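Larkwood Cricket Board > League Talk > Overseas signings: worth the money?

long_hop_larry
Posted 2023-12-04
So the club fee is going up again and the email says the extra goes toward an overseas player for next season. I'm not convinced. Last August we lost to Plenonine with a paid pro on our side who made 11 and then stood at slip complaining about the light. Has anyone here seen a signing pay for itself?

deepfineleg
Depends what you mean by pay for itself. Ours made 417 runs in league games. That's a lot of runs at our level, and the kids loved having him around.

long_hop_larry
417 at what average though? Everyone quotes the total. I want to know how many came against the bottom two sides on that postage stamp of a ground out by the quarry.

deepfineleg
I don't have the split. Most of them came in the first half of the season, I'll give you that. Still more than any of our own top order managed.

Uchida_end
Our own top order got moved down to fit him in. Our opener had made 423 the year before, batted at five all season and hardly got a knock. You can't drop a guy down the order and then point at his numbers.

deepfineleg
He asked to move down! His knee was bad. I was in the room.

Uchida_end
He said he'd bat anywhere. I don't hear that as asking.

tailender28
I play for one of the other clubs so I've got no dog in this, but we did the overseas thing for two seasons and quit. The flight, the room, the car insurance — it adds up way past whatever figure gets read out at the meeting. Ask for the whole cost in writing before you vote on anything.

long_hop_larry
I did ask. I got told it was "in line with other clubs." In line with which clubs?

tailender28
Ha. We were told the same thing and I think they meant yours.

covers_off
Reading this with some sympathy for whoever has to run the thing. You all want to win the league and you all want the fee left alone. Pick one. We finished mid-table with no pro and half the first team was gone by spring.

Uchida_end
They left because the nets were terrible, and the nets are still terrible. Put the money there. Get one decent bowling coach in for the winter and you'd see more from it than from a guy who flies home when the season ends.

covers_off
Coaches don't come cheap either. And who turns up to winter nets? Last time I went there were 28 names on the sheet and hardly any of them in the hall.

deepfineleg
That I can agree with. I'd still sign someone, but a bowler this time, and only if he takes the under-15s twice a week and it's in the contract.

long_hop_larry
If it's in the contract and I can read the contract, I'll think about it. Until then I'm voting no.
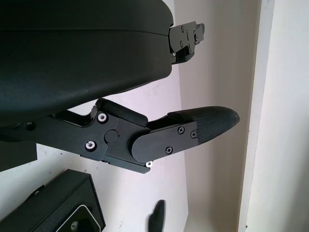

More threads in League Talk

Coko balls: going soft after 11 overs or is it our outfield?
Plenonine away, parking and directions
Who keeps the scorebook when the app goes down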